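Plerotham Robot Learns to Look Before It Grabs, Mostly

The sorting arm at the Prala lab in Plerotham has spent 996 attempts this year picking household junk out of a bin.

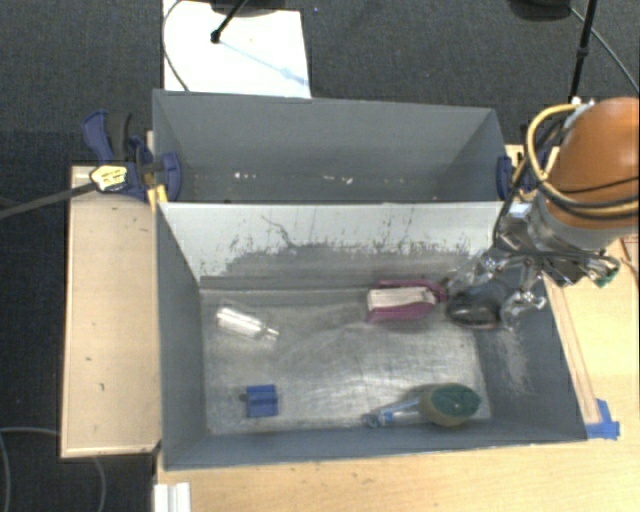

Its method, called Bradinano, is simple enough to explain on a bus ride. Before closing its fingers, the arm guesses how likely it is to fail, and if the odds look poor it goes and bothers a different object. The old software never second-guessed itself and came up with nothing 18 percent of the time. The new one misses 10 percent.

"It's a more cautious robot," said Dennis Whitlock, who leads the work. "It's also slower. We've all had coworkers like that."

Clear plastic remains a sore point, and shiny bin floors don't help. Whitlock's group plans to rerun the whole test in July with 2 bins in play, giving the arm twice as many places to hesitate.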